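**Open day, cell 2 (PC memory demo): walk-round before doors**
Platstead workshop, August. Checked by Lucía Marín, comments hers unless marked AC (Aurelio Campos, who owns the keys and therefore the blame).

Doors at 9. Everything below to be ticked by 8.30, which last year meant 8.58.

## 1. Floor and visitors

- [x] Barrier tape up on all open sides. *It sags on the corridor side. So do I.*
- [x] Walkway clear, no trailing leads where people will stand.
- [ ] Sign saying "Please do not touch". *Found the one from the bake sale. Have asked for one without cupcakes on it.*
- [x] Visitor cap agreed with the front desk: 50 in the building, school party first.
- [x] Chairs kept back from the table. Visitors sit on anything, and then they roll.

## 2. Arm and gripper

- [x] Emergency stop pressed, arm stopped, reset done. Repeated with AC pressing it, as he'll be the one standing there.
- [x] Speed limited for the demo. *Set to 46 per cent. The Jurkum people like it faster. The Jurkum people are not filling in this form.*
- [x] Finger screws tight, cables have slack at full reach.
- [x] Path into the case run with empty fingers, watched from both sides.

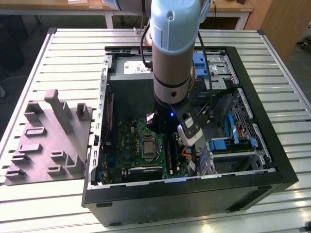

- [ ] Spare fingers in the drawer. *There is a drawer. AC: they're in my van. LM: then they are not in the drawer.*

## 3. The computer on the table

- [x] Mains lead removed from the tower and put somewhere dull.
- [x] Side panel off and stored flat. Edges are sharp, so gloves for whoever puts it back.
- [x] Case doesn't shift when pushed by hand. *Pushed it harder than the form asks. Stayed put.*
- [x] Loose cables inside kept away from the memory slots.
- [x] Fixture plate fixed down, nothing left in the pockets that shouldn't be.
- [ ] Retaining clips on the slots open before each run. *Needs a name against it. Pencilled in AC, who has not been told.*

## 4. Memory module run

- [x] Wrist strap on for anyone handling the module.
- [x] Pick-up from the plate, no slipping in the fingers.
- [x] Stops above the slot and waits for the operator to say go. Visitors like the pause; the Lindska salesman last year talked through the whole of it.
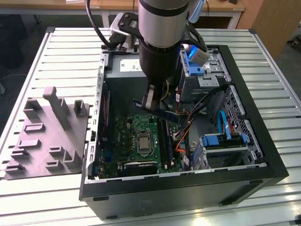

- [x] Force limit on the push checked against the sheet. *Sheet says 83, controller says 83. Neither says 83 what. AC: newtons. LM: then write it on the sheet.*
- [x] Arm backs off if the module meets the slot wrongly. Tested with the old dead module, which has now been failed more often than my driving test.
- [ ] Recovery card taped by the controller. *Printed, not taped. Somebody has walked off with the tape, see section 1.*

## 5. People

- [x] Operator and talker are two different people. Please keep it that way. Aurelio can't do both, as anyone who came to the Qaisi visit will remember.
- [x] First aid box sealed and in date.
- [ ] Talker has read the script. *He says he'll "get the feel of the room".*

**Result:** fit to run once the open boxes are closed. Sign, drawer, clips, card, script. I'm back at 8.45 with a pen.

AC: Van unlocked, fingers fetched. What clips?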